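Sulville method: scoring partial runs
Robot learning board, January 2021

jutum_g
Has anyone else tried the Sulville scoring on tabletop tasks? You split each run into stages and give a mark per stage, where we used to give a plain pass or fail. We did 69 runs on the toy kitchen after training on 800 demos. Pass or fail told us very little. Stage marks put most of the trouble in the grasp.

shimada3
Not convinced. Who decides where a stage ends? Two people here marked the same 19 runs and disagreed on 3 of them.

jutum_g
Fair point. We count a grasp once the object is held by both fingers – no judgement on how well it sits.

shimada3
Then a bad grip that drops it later still scores. I'd want the drop taken off again.

jutum_g
It loses the mark for the next stage, so I'd call that covered. Toy kitchen setup, two table views and one from the wrist camera:

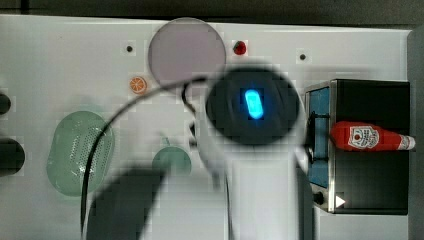
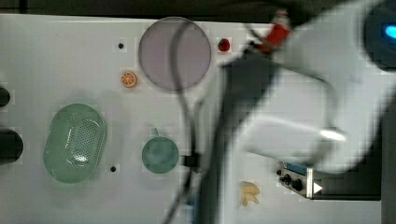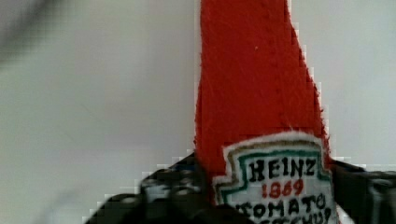
Irén Fülöp
I'd keep pass or fail as the headline number and put the stage marks in a second table. Otherwise your results can't be set beside the older Tromavura ones.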